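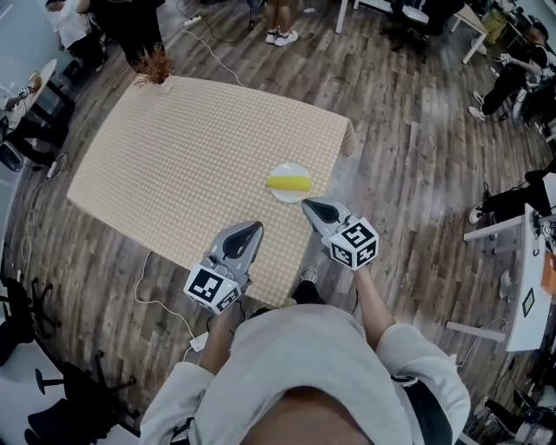

Tuesday, after supper

Third week on the grippers. My wrists are fine now, which they were not the first week, but my thumbs still feel it at night. I ran the bath hotter than I should have and held them under the tap.

We stayed on the table tasks all day. Plates and food, mostly. Pick up, move, put down, back to start. I logged 100 good runs by a quarter to five, my first time reaching it. The sheet counts only the clean ones. If you drop the thing, or bump the plate with the side of the finger, you mark it and it goes in the other column. My other column was 36. The woman at the next table had fewer in both columns and got told her motions were very nice. I think slow is better than we were led to believe at the start.

The corn is harder than it looks. It wants to roll when you come down on it from straight above, so I have been coming in a little from the side and closing late. The man who trained us said to do it the way I would with my own hand, but with my own hand I would not think about it at all, and with the grippers I have to. By the afternoon I was thinking about it less.

The Tremside people were told their dates today. I heard it at lunch from two who used to work the packing line with me. The tray line goes first and the wash-up room after it. They are keeping 4 on each shift where there used to be a full bench. The rest can apply for what I am doing, or for the loading side, or take the money. One of them asked me straight out whether I was teaching the thing that would take her spot. I said I supposed so, in part. She said well, somebody is going to get paid for it. Then she asked what the hours were. I told her seven thirty to five with the half hour, and no nights. She wrote it down on her hand.

I have been trying to put down what is different for me and not just what I feel about it on a given day. So.

The pay is a little better by the hour. There is no overtime, so it comes out near the same by the month.

No noise. I did eleven years with plugs in. The first few days I kept raising my voice and people looked up.

I am on my feet or bent over as much as before, but I move less. On the line you walked. My back liked the walking.

I don't know what it is for, day to day. On the line you saw the pallets go out. Now I do a run, I press the button with my foot, I do another, and it goes up to Dukutitz and they do whatever they do with it there. Once a week a note comes back saying which runs they liked. Last week's note said "more variety in approach angle," and we all stood there reading it. The week before, we had been told to keep it consistent.

Nobody from the line asks me about my shift anymore when I see them at the bus stop. Nothing unfriendly in it. We used to complain about the same belt.

They are talking about Grukley in the spring. That is the big site, and the talk is that they want the first real arms in there, working next to people, with a few of us from the table rooms going along to watch them and step in. Minders, they are calling it for now. The supervisor says there will be training. I asked if it would be paid training and she said she would find out. I asked the same thing in September and she said the same.

I would go, I think. It is farther, two buses, but I would like to see one of them pick something up. I have done so many of these by now that I want to know if it looks like me. I have a way of lifting first and then moving across, two parts, and the others do it all in one curve. If I saw a machine do it in two parts I would know.

At the end of the day I had a cup of tea with the one who fixes the sets. He said they need 452 hours from our room before they go on to the next lot of tasks, which will be cloths and folding. I asked how many we had and he made a face. So there is work until the winter at least. He also said the grippers are due for new pads, and I hope so, the left one on mine has gone slick and I have to squeeze more than I did.

Other things. The letter about the union meeting came. It is on the changes at Tremside and whether the table rooms count as the same workplace. If they count, I keep my years. If they do not, I started from nothing three weeks ago. I had not understood that when I signed and I should have read it closer. I am going to go, even though it is the same evening as choir.

Paid the water bill. The Javier needs a new belt again, the repair place says they can still get them for that model but it will take a while, so it is the line and the pegs until then.

Thumbs a bit better. Bed early. We have a new plate set tomorrow, they said, and everybody has to redo the warm-up runs.

Recent entries
Second week, and the foot button
Last day on the line
What I said at the interview
Choir, and the broken heater
Two buses and a long wait

Contact | Copyright the author, please ask before reposting | Back to top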